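Rules for recording garment handling with hand-held grippers in a shared room

Community help > Data collection > Procedures and acceptance

Posted by Mayu Oshima

I am writing the station rules for a cloth-handling job and would like them checked before they are fixed. The work is done with hand-held two-finger grippers on a padded table. Tasks are pick up, spread, fold once, fold twice, and place on a stack. The target is 960 accepted episodes by the end of August, with 3 operators taking turns.

The room is shared. Other people sit and work in it during recording, there are garment racks and mannequins, and things get moved between morning and afternoon. Our current draft has one line on this, "keep the background constant," and it is being read in different ways. One operator stops whenever a person walks through. Another does not stop for anything.

My points are these.

1. Should a person passing in the background end the episode?
2. Is there an accepted rule for what may stay on the table besides the cloth being handled? We tend to have a folded stack on one side and small packaged items near the corner.
3. How should a failed grasp be treated? The draft says to discard the episode. I am not sure that is right for cloth, where a second pinch is normal.
4. How often should the fingers be inspected? The supplier sheet from Heltix covers the joints and says nothing about the tips.

I have read the older thread on rigid parts. Most of it does not carry over.

Posted by Zlatko Dimitrov

Do not touch anything in the room once you start. Tape the floor, send people out, clear the table to bare padding. We did 200 episodes on the Skerkier job that way and had no complaints from the receiving side.

Failed grasp, discard. Otherwise you are teaching it to fail.

Posted by Chie Tsuchiya

I disagree with most of the reply before mine, so I will take the four points in order. For reference, I wrote the station rules for Paucar and revised them twice. They are internal rules. I know of no published standard that covers this kind of recording in detail, and you should be careful of anyone who cites one. General workplace safety rules still apply to the room and the table, and those you should look up locally.

Background

A constant background is a poor requirement for a shared room, and usually a poor one for the data. If every episode has the same rack in the same place, the policy may learn the rack. Replace the line with two separate rules. First, the work area (table surface plus an arm's length on each side) is controlled. Second, everything outside it is free to vary, and is logged at the start of each session with a short note and one still.

A person in the room does not end an episode. A person who reaches into the work area does, unless the task sheet gives them a part. If a second person is holding something at the table edge, decide in advance which task sheets allow it and write it into them. Leaving this to the operator is how you got two readings of one line.

Consent is a separate matter and has to be settled before any recording. Everyone who uses the room should be told in writing that the cameras record whatever is in view, including people well behind the table. Screens should be turned away or locked. Put a notice on the door with the recording hours.

Objects on the table

Permit them, with limits. Ours read: "Items other than the target may remain on the surface if they are listed on the task sheet, are stable when the cloth is dragged against them, and do not lie under the target at the start." A finished stack is acceptable under that wording. Small cartons and jars are acceptable if they are on the sheet. Open liquids and anything sharp are not.

The usual state of a table at mid-task, with the target gripped in a bunch and the remainder hanging loose to the sides, looks like this one:
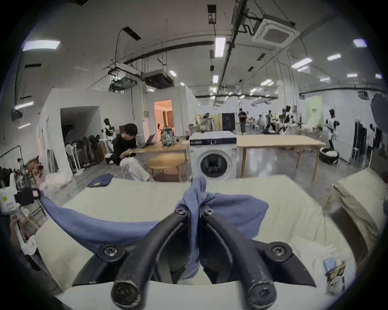 Failed and repeated grasps

Split them into three classes and have the operator mark the class at the end of the episode.

Class A: the first pinch holds until the step is complete. Accept.

Class B: the pinch slips or takes the wrong layer, the operator opens, repositions and closes again, and the step is completed with the gripper alone. Accept and mark. These episodes are useful because they show recovery.

Class C: the operator helps with a bare hand that is not on the task sheet, drops the target off the table, or stops partway. Reject, but keep the file with the reason code until the batch has been reviewed.

We also limit regrasps per episode. The number is less important than having one. Ours is 3.

A bunched pinch is a valid grasp for pick up and for transport. It is not a valid starting grasp for folding, as the corner is lost in the bunch and the operator has to shake it out. State the grasp type for each step. If you only write "grasp the cloth," you will get whatever is quickest.

Finger inspection

Inspect at the start of each session and after any drop. Check the tip screws first. A screw head that stands proud will catch knit fabric, and a pulled thread changes how the garment behaves for every episode after it. Check that the tips meet along their full width with nothing between them. Scuffing on the outer faces can be logged and left alone. Scuffing on the contact faces is a reason to compare against a new pair.

Write down the finger set number per session. If grasp behavior changes halfway through a batch you will want to know whether the fingers changed too.

Posted by Nisreen Mansour

Agree with Chie on the classes. One addition on color. If the padding is pale, do not let a pale garment be the target in more than a small share of the episodes without checking the footage. Edges of cream on cream are hard to label afterward. We lost over 10 episodes on an Osik batch before the reviewer noticed. Put a contrast check on the task sheet, next to the lighting check.

Also fix the lighting rule. "Lights on" is too loose for a large room with many ceiling fixtures. Name the switches.

Posted by Mayu Oshima

Thank you. I have taken the work area wording, the three classes and the contrast check. The regrasp limit will start at 3 and be reviewed after the first 200 episodes. Zlatko, I cannot clear the room, so the taped floor will apply only to the table legs.

Still open: whether the session still should be taken from the gripper camera or from a fixed position. I will post that separately.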